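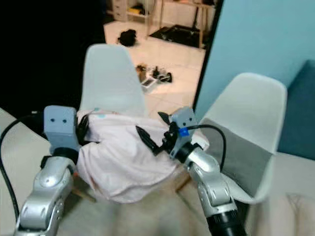
Two-arm cloth handling: controller comparison, gallery page

On this page we collect pictures and notes from the comparison of two controllers, Plendura and Skerley, on the same pair of arms with the same grippers. The task is soft fabric, lifted and held by both arms. We chose soft fabric for this round. In the earlier round we used boxes and both controllers managed them so easily that the results said very little.

The test plan was written by Hiba Jaber and Tibor Sárközi. The scoring sheet is from Shu-fen Chien, who also checked it a second time after we found that dropped corners were entered in the wrong column for the whole of the first morning. The totals on this page are the corrected ones.

How we compared

Each controller received the same list of starting positions and the same closing force, 18 newtons on both sides. One trial is a lift, a hold and a slow pull outwards until the cloth is straighter between the grippers. A trial counts as good if both corners are still held at the end and neither arm has stopped by itself. We did not correct the cloth by hand once a trial had started.

Plendura finished 49 good trials and Skerley finished 54, from the same number of attempts. I would like to be careful with this result. The difference is small, and a part of it comes from Thursday, when Plendura was still running with the old time delay between left and right. Jawad Niazi set the delay to zero after lunch and the afternoon was much closer.

What we noticed

Plendura moves more softly at the beginning of the lift. The cloth swings less and it is pleasant to watch, but the two arms do not always arrive at the same height, and then one corner carries more of the weight.

Skerley keeps the arms level. When it pulls outwards it waits for both sides to report force before it continues, and this waiting can be long. Rawan Nimri timed it and found the centre of the movement is where most of the time is lost. With thin cloth the force signal is very weak, so the controller seems to hesitate between going on and stopping.

Thick seams and straps were harder for both. If the jaws close on a strap, the grip is firm but the fabric beside it can turn, and the next pull goes in a direction we did not plan. With plain fabric the corner slides out a little and you can see it coming. We had more trouble with the first kind.

The wrist cables need their own remark. We gave them a longer loop than the manual from Khasawneh recommends, and no trial was lost to a cable after this. With the shorter loop the wrist pulled against its own cable at the far end of the reach, and both controllers read this as force from the cloth.

Settings are saved under the project name Cemby, with one folder for each controller. If you copy them, please copy the tool weight also. The default value is too low for our grippers and the arms will drift upwards.

Pale pink fabric held between the left and right grippers over the bed. The black trim at each end is near the grip, and the middle of the cloth is sagging.

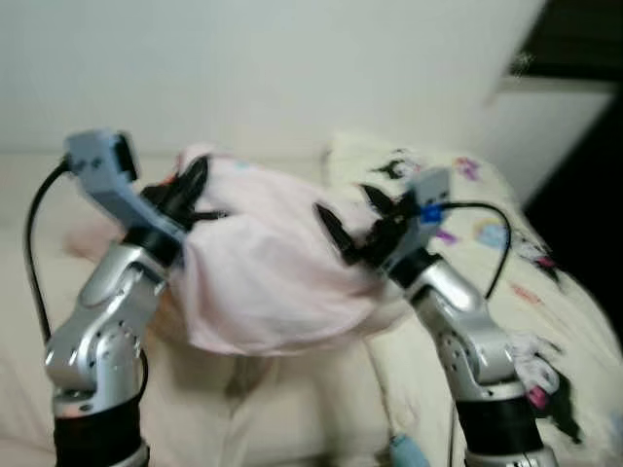

Can the same force setting be used for thick and thin fabric?

It can for a first trial, but we do not recommend it for a longer session. Start with the value for the thinner fabric, and raise it in small steps until the corner stays in the jaws during the outward pull. Write down the value for the left and the right side separately.

The next round is planned for December, with towels and 2 different sets of finger pads. Colour-coded score sheets for it are with Shu-fen.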